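Wuvham Notes: Opinion

Why I still write letters to my neighbours

By Simone Dantas

May 18, 2020

When I moved to Wuvham I did not know how to say good morning to the people in my street. I knew the words, of course. I had studied them for many years. But I did not know if one says them from the other side of the road, or only when the two persons are near, or if one should stop walking. In my town people shout it from the window. Here I tried a small shout in the first week and the man with the bicycle looked behind him to see who was in danger.

So I began to write letters. The first was to the house on the left side, to ask on which evening the bins must go out. I wrote it by hand, I put my name and my door number, and I pushed it through the door. The answer came the next morning on the back of a gas envelope. It gave me the information about the bins, and then it told me also which baker to avoid. From that day I had a neighbour.

I want to defend this habit, which my friends find a bit comical. They say that a message on the telephone is quicker. I agree that it is quicker. But to send a message I need a number, and to ask a stranger for a number is a big thing, much bigger than to ask for the evening of the bins. A letter needs only a door.

Small things in the hand

There is also the matter of the object. I have kept every note I received in my street, in a biscuit tin, together with things which belong to nobody any more: a foreign coin, a button, a ring for keys. When I take one of them out I remember a person. When I look in my telephone for an old message I remember mostly that I should clean my telephone.

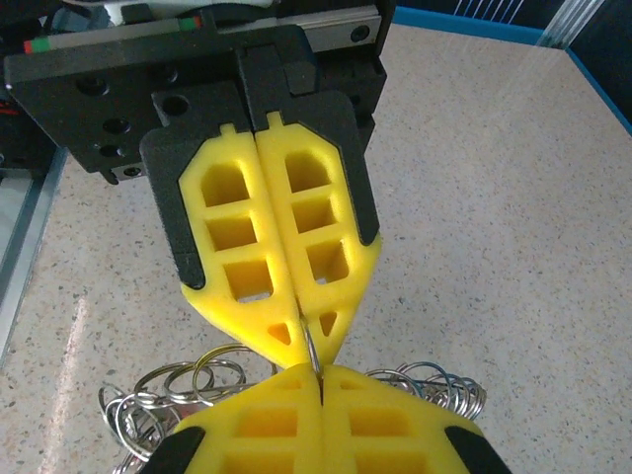
What a letter should not do

I have also made mistakes, and I will be fair about them. In August I wrote to a family about their music. I used very correct English, with "I would be grateful if" and "at your earliest convenience". I had taken these phrases from a book and I believed they were kind. Amarachi Ekwueme, who received the letter, told me much later that she read it two times and thought I was a lawyer. The music stopped completely, which I had not wanted, and for some weeks we passed each other with our eyes on the pavement.

A complaint should not go in a letter. This is my rule now. On paper a complaint has no face, and the reader gives it the worst face she can imagine. If the music is too loud I go and ring the bell, and I let the other person hear my accent and see that I am in slippers. A letter is for questions, for thanks, for saying that the plums are ripe and that there are too many of them.

I also think a letter to a neighbour should be short. My longest had 92 words, and I regret the second half. It should not ask for an answer, even if one hopes for it. And it should be written by the hand of the person, also when the hand is ugly. Mine is ugly. In school I was made to copy the alphabet again and again and it did not help.

This spring the letters changed. With everybody at home, I put a note through 20 doors, saying that I could go to the chemist for those who should not go out. I had thought that perhaps two or three would reply. I will not say it was a flood, but I learned the names of people I had lived beside for years, and I learned that Zulmira Marinho at the corner comes from a village which my grandmother used to visit for the market. We speak now in our language over her gate, at a good distance, and quite loudly. The man with the bicycle has become used to it.

Some readers will think I want to go back to an old time. I do not. I like to call my sister and see her kitchen on the screen while she cooks. I believe only that a street needs one way of speaking which is open to all who live in it, also to the old ones and the new ones and those who are shy in the language. A group on the telephone is closed until somebody lets you in. 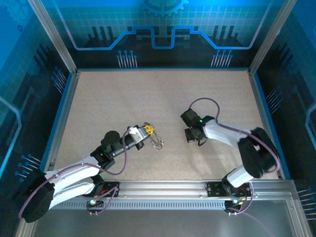 Tia Parsons wrote to me after I gave her an early copy of this page, and she does not agree. For her a paper through the door is always a bit alarming, she said, as in her last street it meant either a parking quarrel or a lost cat. She prefers to be spoken to over the hedge, and if it rains, then not to be spoken to at all.

I have thought about her answer for several days. It is true that a letter arrives without asking permission. Perhaps for her I will keep the hedge. But I notice that she sent me her opinion in an envelope, with my name on the front written very nicely, and I have put it in the tin.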